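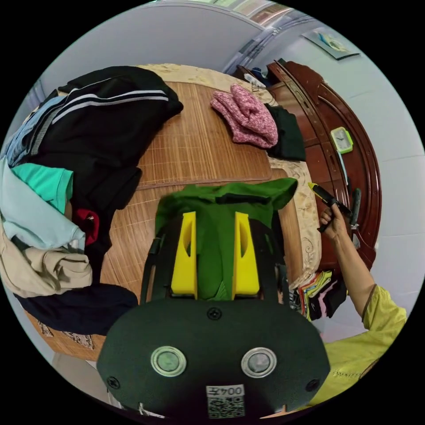

Jislow Residence Services
Household Care Notes for Residents: Sorting and Folding Clothing on the Bed

Most rooms in the residence do not have a table large enough for folding. The bed is the usual place for it, and the Household Office has no objection. A bed covered with a bamboo mat is well suited to the work. It is firmer than a quilt and gives a flatter surface on which to smooth out a garment.

Residents are asked to read these notes together with the laundry room rules posted on each floor.

Preparing the bed

Remove pillows, blankets and personal items. If the mat is made in sections, check that the overlap lies flat before any clothing is put down. A raised edge will leave a line across a folded shirt and may catch on knitted fabric. Run a hand lightly along the slats, in the direction of the slats, to find splinters. A rough spot can usually be smoothed with fine sandpaper. Mats with broken slats or loose stitching may be exchanged at the Household Office.

Wipe the mat with a cloth that has been wrung out well and allow it to dry completely. Clothing should never be placed on a damp mat, and damp clothing should not be left on a dry one. Bamboo that stays moist will darken, and the sheet under it may begin to smell.

The fitted sheet should be pulled down at all corners. If the elastic has weakened and the corner gathers up on the mattress, tuck the surplus under before starting.

Arranging the work

Place the unsorted clothing in a single pile at one side of the bed. Keep the other side clear. One garment at a time is taken from the pile, laid on the open mat, folded, and moved to a basket or shelf. Finished items should not be returned to the bed next to the pile, where they are easily knocked over and have to be done again.

Bulky items such as jackets and tracksuit tops tend to end up on top and hide everything underneath. Take these first. Many of them are better hung than folded, and once they are gone the pile is much easier to manage.

Dark garments collect lint from towels and fleece. Go over them with a lint brush while they are spread flat, before the first fold.

Folding a plain top

1. Close any buttons or zippers. Turn the garment right side out.
2. Lay it face down with the neck pointing away from you. Smooth it from the center toward the sides with the palm of the hand.
3. Bring one side in toward the middle, and lay the sleeve back along the fold. Repeat with the other side. The two edges should be parallel.
4. Fold the hem up to a point just below the collar, then fold once more if the shelf is narrow.
5. Turn the garment over and lift it with both hands underneath.

Soft fabrics often settle into long ripples when they are laid down. Lift the hem slightly and lower it again to release them. Pulling hard on the cloth will stretch it, particularly at the neck and cuffs.

Striped garments

Stripes that run straight across can be used as a guide for the fold. Stripes that run at a slant cannot. In that case, work from the side seams and disregard the pattern. Printed stripes should be folded inward if they feel tacky, and should not be pressed with a hot iron unless the care label allows it.

Items to set aside

Keep a small bag at the foot of the bed for clothing that needs repair. Missing buttons and open seams are more easily seen at this stage than at any other. The mending table, supervised by Marjan Hosseinzadeh, accepts up to 20 items per floor each week. Each item must carry the resident's room number on a paper tag. Unlabeled items are held until the end of the month.

Clothing no longer wanted may be left in the collection bin by the Gutmont entrance. It must be clean and folded. During the May collection the residence gathered some 200 garments, and a number of them had to be washed again before they could be passed on.

Care of the mat after use

Shake the mat out of the window side of the room only, never over the corridor. Fabric edging may be cleaned with mild soap and a soft brush. Do not soak the mat, and do not dry it against a radiator. When it is put away for the winter, roll it loosely, tie it with cloth tape, and store it upright in a dry closet. A mat that has been folded against the slats will seldom lie flat again.

Replacement mats, cloth tape and paper tags are issued from Room 91. Questions about these notes may be addressed to Samran Thongsuk at the Household Office.

Revised 2022-11-14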